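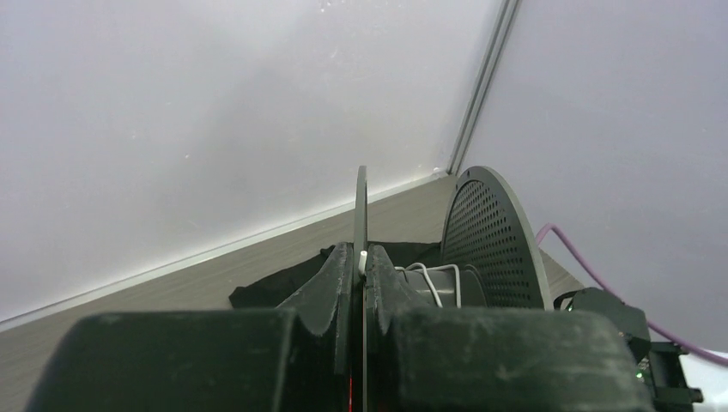

## 30 Jul 2023 – Menico glaze tests, second firing

Kiln unloaded this morning with Rafail. Everything was on the middle shelf except the two thick tiles, which went at the bottom because they wouldn't clear the posts.

Clay body is the Mavromatis stoneware, same bag as the April batch. I wedged it again before rolling and it still has small hard bits in it. Need to sieve the reclaim before the next lot.

**Glaze A (matte white, Menico base)**

- Cut with 155 g of the new feldspar per batch, everything else unchanged.
- Went on too thick at the corners. Pinholes along one edge on most tiles.
- Where it was thin it's a good surface, close to what Efthymia wants for the Plallumero dishes.
- Spoon mark test: still picks up gray lines. They come off with paste but a customer won't do that.

**Glaze B (same, with 2% tin)**

- Whiter, a bit shinier. No pinholes.
- Crawled on the tile I'd handled after bisque. I think that's grease from my hands, the others are clean. Wipe all of them down next time.
- Fewer spoon marks than A.

Firing notes: ramped slower than last time, 60 degrees an hour up to 1,000, then the usual program to top temperature. Held at the top as before. The bottom cone was barely bent and the middle one was flat, so the bottom of the kiln is still running cool. The Remow controller agreed with the middle cone, no surprise as the thermocouple sits right there. Rafail thinks the lowest element is getting tired. I'd sooner check the door seal first – there's a gap you can slide a card into near the hinge.

Efthymia Psarras came by before lunch and picked out B for the dishes. She asked if it could be a little warmer in color. Could try a pinch of rutile, or put it over the iron slip and let that come through. I'd like to try the slip first.

To do:

- [ ] Sieve reclaim, let it stand overnight
- [ ] Measure the resistance on the bottom element (Rafail)
- [ ] New rope seal for the door
- [ ] B over iron slip, thin and medium coats
- [ ] Label the backs with oxide this time, the pencil burned off again

Shelf wash is nearly gone. Enough left for one more firing.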